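Setting Up a Shelf-Picking Cell: Reach Checks and Shift Roles
Lotmont Automation Notes, Part 2

These steps cover the changeover of a hand-picked shelving bay to an arm with a two-finger gripper. They assume the arm is mounted, the safety circuit has been signed off and the bay is modeled in Ultis. Allow one full shift for the reach checks and a second for training the people who will run the cell.

Step 1. Measure the bay as it stands. Drawings go out of date, and the shelves at our Lonia site had been moved 30 mm from where the file put them. Record the clear height under each shelf, the depth, and the distance to the side panel at front and back.

Step 2. Enter the measurements and run each pick with the fingers open to full width. Set the minimum clearance to 5 mm. View the approach from the wrist as well as from outside the cell, and save any pose that fails under its bin number. 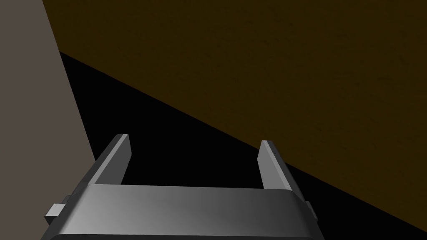

Step 3. Decide who does what before the first live run. Pickers in this bay used to reach, lift and scan. After the changeover they restock, clear faults and handle the bins the arm can't serve. When you go through the saved poses with them, point out the parts of the gripper that are easy to forget - the small tabs sticking out at the sides of the housing come close to a panel well before the fingers do. Anyone who restocks should know this, as a bin pushed too far over takes up the same space.

Step 4. Mark the bins that stay manual. Put them between knee and shoulder height. The first layout at Lonia left all the manual bins on the bottom row, and the pickers ended up with more bending per shift than before.

Step 5. Write the fault routine on one page. The operator stops the cell, reads the code, clears the bin and restarts from the panel. Code 2911 (approach blocked) goes to the cell lead if it comes up twice on the same bin.

Step 6. Review the pick rate and the manual workload together after the first month. Update the Ultis model whenever a shelf is moved, and repeat step 2 for that shelf only.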